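Printed Twill Should Be Folded by the Grain

Most advice on folding clothes assumes a plain fabric. The instructions say to match the edges, smooth the surface and fold in thirds. On a solid shirt this works well enough, as every edge and wrinkle shows. On a busy print it fails, and I think the usual method should be dropped for such pieces.
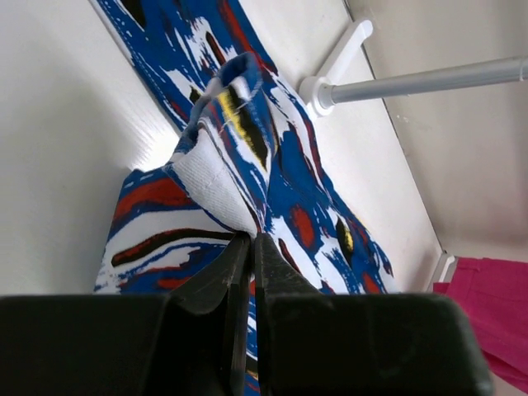 Tharindu Ekanayake

A bold print hides the information a folder depends on. Seams vanish into the pattern. A crease and a brushstroke can run in the same direction, and at arm's length the eye cannot separate them. People respond by smoothing harder, which moves the wrinkle to another panel and leaves it there.

The weave is a better guide. Twill has a visible diagonal rib, and the rib continues across a color change as if the print did not exist. Where the rib bends, the cloth is under uneven tension. Where it runs straight, the cloth can be folded.

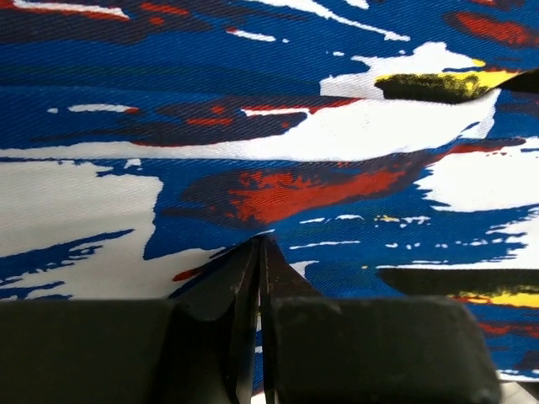 Blue areas of the print, with the twill rib running lower left to upper right.

My procedure is short. Find a seam by touch, pinch the cloth next to it, lift, and let the rest hang until it settles. Lay it down and check the rib before making the first fold. Pressing with the palm comes last - if it is needed at all.

Réka Szabó, with whom I have argued this point since June, prefers to turn every printed garment inside out and fold from the reverse. Her method does make seams easier to find. It also adds a step per garment, and the piece must be turned back before it is worn. For a drawer of 12 or 13 items I consider that a poor trade. 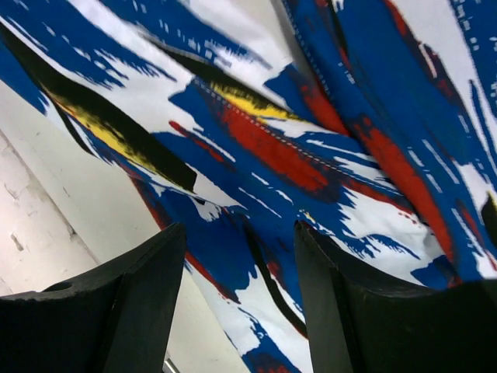

I would make one exception, for prints whose strokes run close to the angle of the rib. With those, sight is of little use at any distance, and turning the garment is justified. Everything else can be folded right side out, provided the folder stops looking at the colors.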